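I'd been pestering Unditz for an open day ticket for ages, so when one turned up for their Sternurham lab I was on the early train with a flask and far too many sandwiches!

The real arms live downstairs, but the bit I loved was the simulation room, where they build pretend kitchens and gather examples for the learning system to copy. You sit down, steer the arm through a chore, and every go is saved. They had 541 saved for the kitchen sink set when we came in, and they're after 1102 by August (rather them than me).

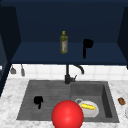 Picture: Unditz open day, 22/05/2023

I got very fond of that sink, banana in the bowl and all. The olive-green bottle up on the shelf looked miles away once I had the controls in my hands, and I kept steering by the big red ball and forgetting about everything else. I had 10 goes. My neighbour managed 18, the show-off.

They keep the clumsy attempts too, in a separate pile, which cheered me up no end. Tea was in the foyer afterwards, with very good flapjacks, and I missed the downstairs tour because of them. I'll have to go back for that one.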